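Notgate Gripper: progress to end of January
To: Anneli Eskola, Gredura small grants
From: Casimiro Campos

You asked for one page and no adjectives. I have managed the page.

The second hand-held gripper is built. Of the $1,000 awarded, 400 is left, and Lucrezia Sanna has hidden the card. The biggest cost was rubber finger pads, which we are now on our third version of. The first two had a wonderful grip on everything except objects.
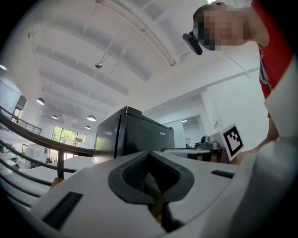

Kenneth Panganiban has rewritten the calibration routine. It used to take 30 minutes and a certain amount of language; it now takes 16, and the language is milder. Yaryna Bondarchuk is still chasing a dropped signal that vanishes whenever she plugs in a meter — we have considered leaving the meter in.

Behind schedule: the written build guide, which has a title and a very good table of contents. I expect a full draft before the next payment falls due, and so, I gather, do you.

Request: permission to move the unspent travel money to spare cables.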